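## 4. Tidy-up run (toy bricks)

Section 4 of the Kurance home set-up notes. Written quick, will clean up later — Áine Kinsella

Do sections 1 to 3 first. Arm bolted together, servos numbered, wrist swings without rubbing a cable. If the shoulder buzzes when it's standing still go back to 3, don't carry on.

What this chore is: bricks on table, bricks go in box. That's it. People ask can it do the dishes. No. Can it fold a towel. Also no, I tried one Sunday with a dish towel and got a wad. Bricks it can sort of do, so we start with bricks.

### 4.1 Before you power on

1. Clear the table of cups, phones, anything you like.
2. Put the base at the far edge, flat, not hanging over.
3. Box goes on one side where the arm can get over the rim. Lid off. Open top only.
4. Bricks out in front. Leave a finger's width between stacks if you can.
5. Plug in the Brennan supply. Green light, wait for it to stop blinking.
6. Start Flastari on the laptop, pick **Tidy**, then **Small parts**.

> **Caution:** fingers out of the gripper before step 6. It homes itself as soon as the profile loads and doesn't ask. Pinch is not terrible but you will say a word.

> **Note:** Hondix supplies fit the plug. Don't. Arm browns out halfway through a lift and drops what it has.

### 4.2 Teaching the box

1. Press **Free**. Joints go limp, so hold the arm up with your other hand.
2. Move the finger tip over the middle of the box, a bit above the rim.
3. Press **Mark drop**.
4. Lift it clear, press **Hold**. Let go slowly.
5. Run **Dry pass** 2 times with nothing in the gripper. Watch the elbow on the way across.

If it clips the rim, mark again higher. Moved the box? Mark again. Bumped the table? Mark again, sorry.

### 4.3 Stacks or singles

Singles are easier. Stacks of two or three are ok as long as the bricks are pressed together properly and sit more or less square. It takes the whole stack by the sides and carries it over in one go, when it works.
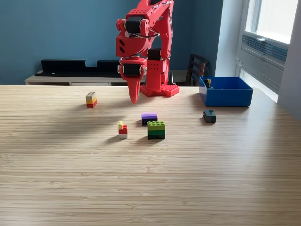 Offset tops are the trouble. A little brick stuck on off to one side gets knocked by the finger on the way down, then the rest tips, then the software thinks the stack has moved and goes looking for it. Press **Skip**, set the stack straight, press **Again**.

Dark bricks are slower to find than bright ones. Strong daylight from a window makes it worse, the table shines and the shadows get long and it will sometimes go for teh shadow. Close a blind or run it in the evening with a lamp on.

Setings that work for me:

| Setting | Start with | Change if |
|---|---|---|
| Grip | 13 | stack slips, go up one at a time |
| Speed | Low | leave it |
| Retry | 2 | never higher, it just annoys the stack |
| Rest between picks | On | leave it |

### 4.4 The run

1. Press **Start**. Stand to the side, one hand near the switch.
2. Let it finish a pick before you touch anything on the table.
3. If a stack falls, **Pause**, then fix it. Pause first!
4. When it parks, check the floor. Bricks roll less than you'd think but they do land under chairs.
5. Count what's left on the table and write it in the log. I do one line per run.

> **Caution:** don't leave it going and walk off to make coffee. A stalled servo gets hot, smells, then it's a new servo.

### 4.5 So is it any use

My log is 100 picks at the settings in the table. 24 of them needed a hand from me — a nudge, a skip, or picking the thing up off the floor. Fine for a hobby arm. Not fine if you wanted the table cleared while you're out. A kid does it faster and complains about the same amount.

Where it does earn its keep is same part, same place, every time. Parts from a tray to a bin, one shape only. That's closer to bench work than to housework and I'd point anybody with a small shop at section 6 before they give up. A living room is harder. Everything's a different size and somebody moved it since yesterday.

### 4.6 Quick fixes

- **Stops above the brick, won't close:** grip too low, or wrist cable is pulling. Look at the cable first.
- **Drops short of the box:** drop mark is off. Redo 4.2.
- **Goes for empty table:** glare or shadow. See 4.3.
- **Arm sags while holding:** power supply, or a loose horn screw at the shoulder.
- **Flastari says "no profile":** you picked Tidy and skipped Small parts. Go back one screen.

### 4.7 Putting it away

1. Press **Park**, wait for the click.
2. Power off at the wall, then unplug the arm.
3. Keep the drop mark saved if the box is staying put. Otherwise delete it so you don't use an old one by mistake.

Next is section 5, spare fingers and how to print them.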